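The Equipment Line

By July the equipment line for Surneck had gone through four drafts. Dineo Shezi kept them in one folder with the draft number at the end of each file name. Draft five was open on her screen at twenty past six in the morning.

The request from the floor read as follows: handheld grippers, paired, wrist camera included, quantity 50. The request had been written by Thabiso Adams, who ran collection. Rinwood quoted 721 per pair. Vitby quoted less but sold the finger pads separately, and the pads wore.

She built the sheet the way she built all of them. Unit price in column C. Consumables in D. Freight in E. Column F was called Loss, and it was the column people argued with.

"You have seven percent in F," said Njål Lunde on the call. He was in the finance office and had his camera off. "Seven of what?"

"Of units. Dropped, stepped on, left in a taxi."

"Rinwood says the housing is rated for drops."

"Rinwood drops them on a mat."

He typed something. She could hear the keys.

"Explain the pads again," he said.

She explained the pads again. A pad that had gone smooth at the tip would still close on a cup or a folded towel. It would not close reliably on a bead. The task list for the second half of the year was mostly small goods: jewelry, buttons, keys, pill boxes, coins. Each item had to be lifted from a soft surface, and a soft surface moved when it was touched. Operators pressed harder to compensate, and pressing harder wore the pads.

"How many sets per pair per quarter?"

"Three, on hard goods. I don't have a number for small goods."

"Then I can't approve a number for small goods."

"No," she said. "I'll get one."

She asked Thabiso for the trial sessions. He sent a link and a note saying that Thandeka Masilela's were the ones to look at, as she was the only operator who had run the jewelry task at home from start to finish with both hands. Shezi opened the first session, muted it, and stepped forward until the tools were over the work.

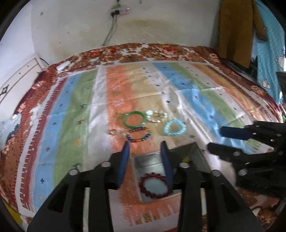 Jewelry task, both grippers in view, one bracelet in the tray.

She stopped it there and wrote in the margin of draft five: surface is cloth over bedspread, creased. Then: left pad near the multicolored bracelet, right pad across the tray. The cloth had stripes and small printed animal-like figures on it. The lid of the box stood open on the right, close to a joint of the gripper, and she wrote that down too, with the word clearance after it.

Clearance had no column. She added one and then deleted it. It was a question for Rinwood, whether the outer links could be made narrower, and the answer would be a tooling charge.

She let the session run. She marked an attempt each time the pads closed and a lift each time a piece left the cloth. She did the same with the next session and the one after that. At nine she made tea. At ten she had a ratio, and by half past ten she had the ratio by session, in order, and could see it fall.

She called Masilela.

"Did you change the pads at any point?"

"I wasn't given any to change."

"When would you have changed them?"

There was a pause. A kettle or a fan was going on the other end.

"After the second day," Masilela said. "The green one is fine, it's a ring, you can hook it. The beads roll. By the third day I was lifting them by the string."

"Is that in your log?"

"There isn't a box for it in the log."

Shezi wrote: no field for pad condition. She put that in a separate message to Thabiso and copied Thandeka Makhubela, who owned the form.

Then she went back to column D. One set every two working days on small goods, 20 working days in the plan, ten sets per pair. She entered it and the total at the bottom of the sheet moved. Vitby, with its separate pads, was now the more expensive of the two. Rinwood was over the ceiling Lunde had given her in May.

She tried it with fewer pairs. She tried it with a third supplier, Buthelezi, who molded pads to order and wanted the full batch paid in advance. With Rinwood bodies and Buthelezi pads the total came in under the ceiling, provided the Loss column went to zero.

She left the Loss column at seven and cut the order by three pairs.

Lunde rang at four.

"It says 47."

"Yes."

"The request is for 50."

"The request is for 50 working. You'd have had fewer than that by the second month in any version."

"Thabiso will object."

"He has the sheet. He can object to a cell."

The keys again. She waited. Masilela's session was still open on the other monitor, stopped at the same place, the dark red bracelet in the tray and the others on the cloth.

"The prepayment to Buthelezi," Lunde said. "Who signs for that?"

"You do."

"Send me draft six, then."

She saved it as draft six and sent it.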